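Fleltenwood Tabletop Demonstration Kit

Product overview | What you receive | Specifications | Ordering

Fleltenwood is a software kit for collecting demonstrations with a simulated robot arm. You move the arm yourself, the kit records what you do, and the recordings are saved in a form that a learning system can read. It is made for small laboratories, technical schools and companies which want to train a pick and place skill but do not have enough hours on a real robot.

The kit was developed by Prodromos Nikolaidis and is distributed by Chrysikopoulos Automation. Emrys Bowen is responsible for the training material and for the English manual.

How the collecting works

One person sits at the computer with the hand controller. At the start of each episode the program puts small objects on the table in new positions, and a short instruction appears in the window, for example "lift the green rod". The operator brings the gripper down, closes it, lifts the object and presses the save button. If the attempt was bad, there is a discard button next to it. The next episode starts by itself after 2 seconds.

We ask operators to move at a calm and even speed. A learning system copies also the bad habits of the person, and if you stop in the air to think, the trained arm will learn to stop there too. Most people need one morning of practice before their recordings are good enough to keep.

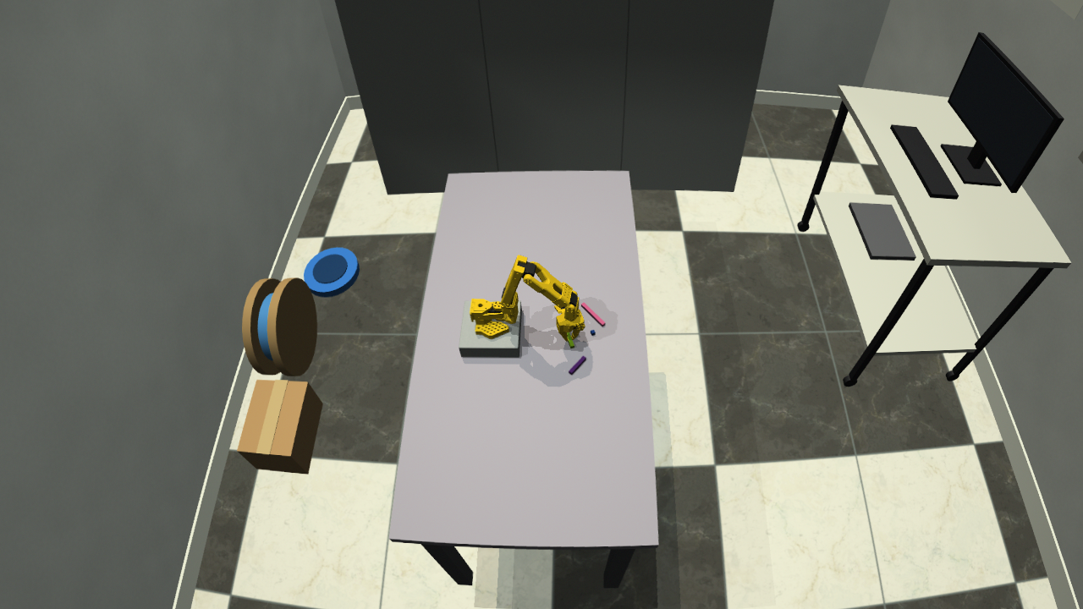
Each episode is saved with the joint positions, the opening of the gripper, the written instruction and the camera views you have selected. The position of every object is stored at each step as well, so you can later find all episodes where something was lying in the way. Thin objects need special attention. When the gripper holds a small green piece and a pink stick lies just beside it, as in this room, a small error in the approach can push the stick to another place, and the episode should then be marked as "contact". Such episodes can still be useful — please do not delete them before you have read chapter 4 of the manual. The rest of the room is recorded too: checkered floor, cabinet, desk with monitor, cable spool and box. You can change the floor and wall surfaces from the room menu, and we recommend doing this when your real workplace looks very different.

What you receive

Simulation program with the tabletop room and the arm with two-fingered gripper
Object set with sticks and cubes in several colors
Hand controller with USB cable, length 2 m
Starter collection of 2000 recorded episodes, all checked by a person
Printed manual, 66 pages
License for one computer

Specifications

Instruction types: lift, move, put beside, put in order
Recording format: one folder per episode, with a plain text index
Camera views: room view, table view, gripper view
Replay: normal speed, slow, or step by step
Operators per license: no limit
Internet connection: needed only for the first activation

How many episodes do I need?

It depends on the task. For one object and one instruction, 100 good episodes are normally sufficient for a first test. If the colors and positions change a lot, you will need more, and it is better to have them from different operators. Two persons never pick up a stick in the same way, and this variety helps the system when it meets a position that it has not seen before.

We suggest that you train a first version early, look where it fails, and then collect more episodes of exactly this kind. The program has a tool for it: choose the failed position, and the next episodes will start close to it.

Can I use the recordings for a real arm?

Yes, but not without some work. Friction and weight in the simulation are set to average values, and your real gripper may close more slowly or with more force. Our customers usually add a smaller number of real demonstrations at the end. The format is the same for both, and the index has a column which tells you where the episode comes from.

Compatible accessories

Hillton foot pedal for save and discard (ordered separately)
Second hand controller
Additional license for one computer

Ordering and support

The kit is sent within two weeks after your order. Schools may ask for the education price before ordering. Updates are free of charge in the first year, and the next one, with curved objects and a drawer, is planned for March. For technical questions, please write to the support desk and include the index file of your collection — with it we can answer much faster.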